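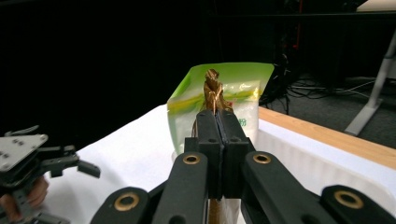

Storage of Packaged Dry Goods in a Shared Kitchen
Student Project Report, Department of Household and Consumer Studies
Tranness College, February 2021
Prepared under the supervision of Begoña Pacheco

1. Background

The shared kitchen at Omberg House serves 18 residents, most of whom cook for themselves in the evening. Each resident has one shelf in the tall cupboard and half a shelf in the refrigerator. Dry goods sold in soft packaging have long been a source of complaint. Bags of flour and starch fall over, opened pouches are pushed to the back, and seasoning packets slip down between larger items. In August the house office asked the department whether a student project might look at the matter and propose a low-cost arrangement.

The work was limited to soft packages: bags, pouches and sachets. Jars, cans and boxes stand up without help and were left out of the study. Fresh food was also left out, as it is covered by the existing refrigerator rules.

2. Questions

The project set out to answer two questions. The first was whether soft packages are easier to find when they stand upright in an open bin than when they lie flat on a shelf. The second was whether residents would return a package to the bin after use without being reminded.

3. Materials

The budget was 200 kronor, which ruled out fitted drawers and wire racks. Plastic bins were chosen for their price and because the contents can be made out through the sides. Low bins were preferred to deep ones, as a tall bag remains visible above the rim and can be taken hold of near the top. Bins with lids were considered and rejected. A lid adds a step each time, and the bags most often used are too tall for one to close over them.

The packages came from the residents' own purchases and were typical of the house: starches and flours, seasoning for hotpot, and plain paper-style pouches. Several were labeled in Chinese. Residents who do not read Chinese reported that they went by color and by the picture on the front, and the team took this into account when deciding which way the packages should face. 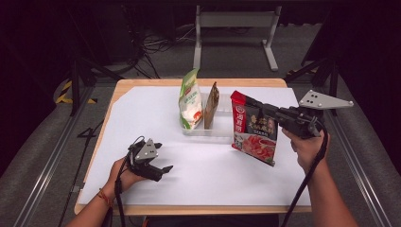 4. Method

Packing was first tried out on a table covered in white, so that the team could agree on an order before anything was moved into the cupboard. Three rules were settled at this stage:

Packages stand on their bottom edge with the printed front toward the user.
Narrow pouches go beside a wider bag, which gives them something to lean against.
A bin is full when a package can no longer be lifted out with one hand.

The bins were then placed in the cupboard at chest height. Residents were told where their packages had been put, but were given no further instruction. The team visited in the evening and recorded each retrieval and each return on a paper form. Retrievals from the flat shelves had been recorded in the same way before the bins were introduced, and the two sets of forms were compared.

In total, 822 retrievals and returns were entered. Entries with a missing time or an unreadable package name were set aside and do not form part of that figure.

5. Results

Residents found upright packages faster than flat ones. The difference was greatest for small seasoning packets, which on the flat shelves had often been covered by something heavier. For large bags of flour the difference was slight.

Returns were less even. Packages with a stiff base went back into the bins in most cases. Thin pouches were more often left on the counter, and when they were returned they tended to be laid across the top of the others. Two residents remarked that a half-empty pouch will not stand unless its neighbors hold it up — a point the team had not tested, having packed with mostly full packages.
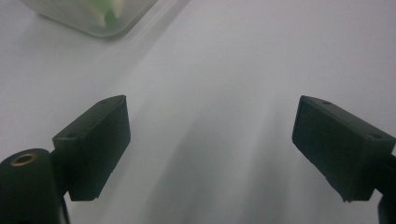
Spacing also proved to matter. Where a bin was packed tightly, a person drawing out one bag frequently brought a second one with it. Where it was packed too thinly, the bags slid down and ended up flat again. The most satisfactory bins were those with a hand's width left free at one end.

6. Discussion

The findings apply to one kitchen and one group of residents. The team's presence in the evening may have made people tidier than usual, and no record was kept of use at breakfast. The comparison with the flat shelves should be read with this in mind.

7. Recommendations

The team recommends that Omberg House keep the bins and add one for opened pouches only, with clips stored in the same bin. Bins should be wiped out when the cupboard is cleaned at the end of term. Resident names should be written on tape on the front of each bin — the earlier labels, placed on the shelf edge, were lost whenever a bin was moved.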